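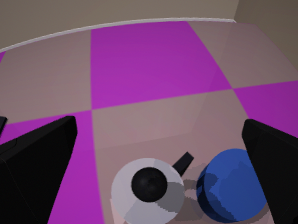
Feb 2, 2026
by Anikó Orbán

So the shadow thing finally has a result, and I've been itching to write it up before I forget which run was which.

Quick recap if you skipped the June post. We train a policy entirely in simulation, from a camera that looks down between the gripper fingers, and then we ask it to pick the right thing out of a small group. Miranda (that's our simulator setup, Mariann named it and won't say after what) makes a fresh little room every episode: new floor colors, new walls, new light, new objects, new places to put them. The pink and beige checkerboard has become my favorite. It's hideous and I love it.

The trouble started with close pairs. Put two things of similar width side by side with a narrow gap, light them from a low angle, and the shadow from one lands in the gap and creeps over the other. Our shadows are cheap, too, so they come with chunky stair-step edges. The old policy treated those edges like real ones! It would aim for the dark patch between the objects as if there was something there to hold, close on nothing much, back off, and do it again.

Tshepo's first idea was to pay for better shadows. Nice soft ones, much slower to render. My idea was to turn them off. Both of us were kind of wrong, and Kálmán, who had been sitting there eating a sandwich, asked why we didn't just show the policy the same moment twice with the light moved.

That's pretty much the whole method. For every training step we render the view two times. Objects, fingers and floor stay exactly where they are, and only the light direction changes, so the shadows jump somewhere else. Then we add a penalty whenever the two views lead to different actions. The network is still free to look at shadows, it just gets charged if they change its mind. Rendering costs double — there's no way around that — but it's still a lot cheaper than the fancy shadows.

Now the numbers. We held out 567 close-pair episodes that neither policy had trained on. The old one picked the correct object in 70 percent of them. The new one missed in 8 percent. I ran it with 4 different seeds because I didn't believe it, and the ordering never flipped, though one seed was clearly worse than its siblings and I still don't know why.

What it didn't fix: very dark objects. When a side wall goes nearly black right next to a black finger, the edge between them more or less disappears, and moving the light only helps if it happens to move to the good side. Handles and knobs are also a mixed bag. The policy has a real crush on anything that sticks out, and will happily go for a skinny bit when the body would be the safer grab. Aranka thinks we should vary the finger color as well. I think we should vary the camera tilt first. We have a bet going, and the stakes are pastry.

Next up is the real arm over in Feltville, where the lamps are awful and the window is worse. I'll post the config files once I've cleaned out the swearing in the comments.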